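Search tips Go
Last updated: May

Knocking in a new cricket bat

Shops love to sell "pre-knocked" bats. I don't buy it. The Starnemen I paid for that way cracked at the toe in its second net.

Rub in a thin coat of raw linseed oil, leave it flat overnight, then start tapping lightly with a mallet.

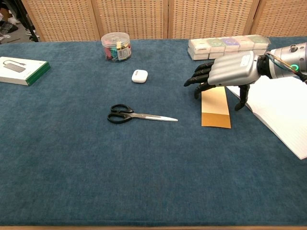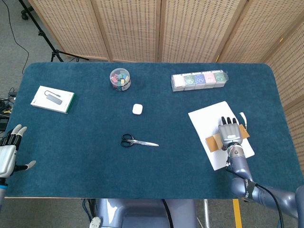 Photos: Sumathi Kotian

Dinesh Murthy swears by 2,000 taps. I gave mine some 2,876 and doubt the last 889 did much. Skip the splice, and go easy on the edges.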